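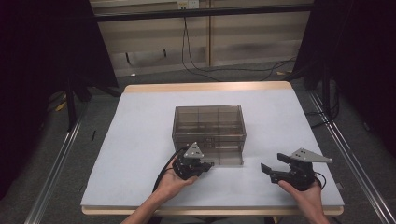 Is the Tikirari hand-held gripper kit worth building if you only have a bench in a shared workshop?

It is worth it if you already plan to teach an arm by demonstration and don't mind redoing some of the wiring. If you just want something to pick up parts, buy a finished gripper.

I built two of them at the Sadalard workshop, starting in March. The kit comes as printed parts, hardware and a cable for each hand. Assembly took me five evenings. The holes for the finger screws were tight and I had to clean every one out with a drill bit. The manual skips the step where the cable goes through the body, so I put the first one together twice.

Once built, they feel solid. The jaws open and close evenly and there is very little side play. Small drawer pulls turned out to be a good test for them -- you have to come in at the right angle, close on a narrow tab and pull straight back.
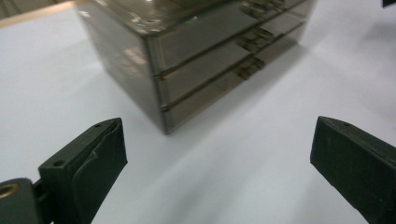
A straight pull also shows up any slack in the finger mounts, so I went back and tightened mine before recording anything. I used thread locker from Haugland and they have stayed put.

The pads are the weak point. Replacements are sold in packs through Edura for 80 dollars, which is too much for what they are. I would budget for one pack with the kit. The cables could also be longer. Mine pull at the wrist when I reach across the table.

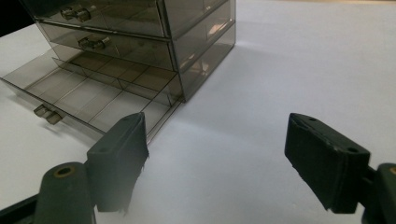
Another builder at the workshop disagreed about the pads and said a set should be good for 1,000 grasps if you cut your own from rubber sheet and glue the edges down. I have the sheet but haven't cut it yet.

Would I buy the kit again? Yes, at the current price, but I'd order longer cables the same day.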